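Local Death Notices as a Family History Source
Project report, spring term
Tyra Ljungberg and Aqeel Lashari
Supervisor: Roald Fjeld

1. Purpose

We wanted to find out how much a family historian can learn from the death notices in a small-town newspaper. We used the Zutetham Weekly, which the public library has on microfilm. The paper printed 3469 notices in the years we looked at. We read 1076 of them and typed each one into a spreadsheet.

2. Method

Tyra read the film and Aqeel typed. For each notice we entered the name, age, birthplace, job, surviving relatives and place of burial. If a detail was missing we left the cell blank. Leonardo Ferraro at the library showed us how to print from the old reader, which only worked well after 3 p.m. when the sun was off the screen.

3. Results

Age was nearly always given. Birthplace was given less often than we expected, and 255 notices had no surviving relatives listed at all. Married women were often entered under the husband's name, so we had to look for their first names in the church register at Sibiya. We could not match all of them.

Notices got longer over time. The early ones are two or three lines. The later ones mention schools, hobbies, army service and pets.
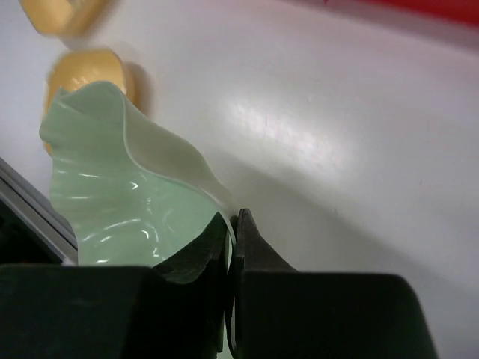 Spelling was a problem. The family name Kuker also appears as Kucker and Cooker, sometimes in the same month. We kept the printed spelling and put our best guess in a second column.

4. What we would change

We should have agreed on how to enter jobs before starting. "Farmer" and "farming" ended up as separate entries and Aqeel spent a Friday fixing them. Reading the remaining notices would be a good project for another group.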